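Workshop news: can a machine do the tidying yet?
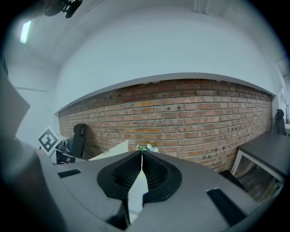

Merkora has spent the past two months finding out how much of the daily clearing up can be handed to a machine. The short answer so far is a little of it, slowly.

The chores on the list are dull ones: clearing a desk, wiping it down, pushing chairs back in, moving a vase of flowers without knocking it over. People show the job first, using a gripper held in the hand, and the recordings are used to teach the arm. By the end of August the team had 1598 recordings, most of them under a minute long.

Boxes and other stiff things go well. The arm can now pick up a small carton and put it on a shelf in up to 40 seconds, a job most of us do without stopping. Cloths are harder. It tends to grab two layers of a folded cloth at once, and wiping leaves a dry strip near the back of the desk. Chairs on castors roll away when pushed, so that chore has been put off until the autumn.

Prunudham, who supply the arm, want to try the same jobs in a packing shop next. Stoyanova has offered a bench and 20 sorts of carton for the trial. Staff there will still do their own sweeping.

Anyone who would like to record a chore can sign up at the front desk. Sessions start at 2 in the afternoon.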